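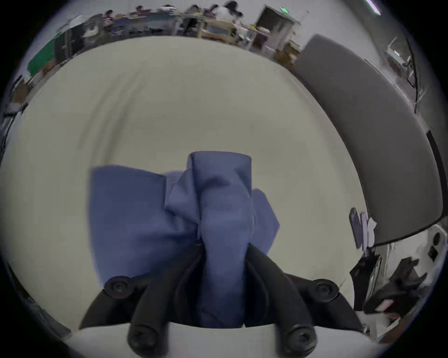 *The blue cloth, bunched up, with a purple folded piece at the right of the table*

## How do I get small cloths to fold flat when they come out all twisted?

Asked Mar 30, 2018 by **Tirivano**

I have a pile of plain cloths that I use for dusting and drying up. They come off the airer creased and twisted into a sort of tube, and when I fold them they spring open again. I do the folding on a table with a pale sheet over it, and the sheet gets wrinkled as well, so I never know if it's the cloth or what's underneath.

They're supposed to go in a narrow drawer in the kitchen, 35 cm across. At the moment it won't shut. I don't want to iron them. Is there a way of folding that holds?

---

**Ciltach** (accepted)

Sort the twist out first. Pick the cloth up by one corner, let it hang and give it a couple of hard shakes. Then find the next corner along the same edge and hold it by both. If you start from the middle of a bunched cloth you fold the creases in and it won't lie flat.

Lay it down, smooth from the middle outwards, fold in half, smooth again, then fold in thirds. Put a heavy book on the pile for 10 minutes. Stand them on edge in the drawer with the fold at the top.

Pull your sheet tight and clip it under the table. Small wrinkles won't matter much but a loose sheet drags along with the cloth.

---

**Jokammont**

I roll mine. Takes 5 seconds each and they can be as creased as you like. Might not suit a shallow drawer.

---

**Tamuno**

Are you using softener? Stop if you are, it's bad for drying cloths anyway. Mine live in a basket and I don't fold them.

> **Tirivano:** No softener. Did the corners thing last night and the drawer shuts now. Haven't clipped the sheet yet.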